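## 4. Washing your cloths before first use

OK, so you've unpacked the Plakmont starter kit and you're itching to wipe something down. Hold on one more minute! New microfiber sheds a bit, and if you skip this part you'll be picking fuzz off your windows for a week (ask me how I know).

1. Take off the paper bands and any stick-on labels.
2. Sort by color. I do the darks on their own the first time, and the yellows can go in with the whites.
3. Run a warm cycle with a small squirt of plain liquid detergent. I use maybe half of what the bottle says.
4. Skip the fabric softener. Dryer sheets too.
5. Tumble dry on low, or hang them over a rack if you've got the room.

**Caution:** Don't wash these with cotton bath towels. Microfiber grabs lint like crazy, and once it's in there you'll need two or three washes to get it back out.

**Note:** My machine spins at 1000 and the cloths come out nearly dry. If yours goes faster, that's fine, Gonçalo Amaral runs his a lot harder and his set still looks great.

### 4.1 Folding

I fold mine in half and then in half again, so I get a bunch of clean faces out of one cloth. When one side gets grubby, flip it and keep going. Smooth it down flat before you put it away or it'll dry with a crease.
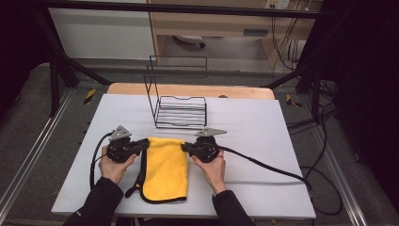 *Fig. 6. Yellow cloth, folded.*

Stack them with the folded edge facing out, so you can grab one without dragging the whole pile onto the floor. Filipa Teixeira rolls hers instead and stands them up in a shoebox, which takes less shelf space but I can never get them to stay rolled!

### 4.2 When to replace them

6. Rub a cloth over the back of your hand. A good one catches a little.
7. If it slides, move it to the garage pile.
8. Reorder the cloths under part number 3243. The bigger drying towel is sold separately, so check the size on the label before you pay.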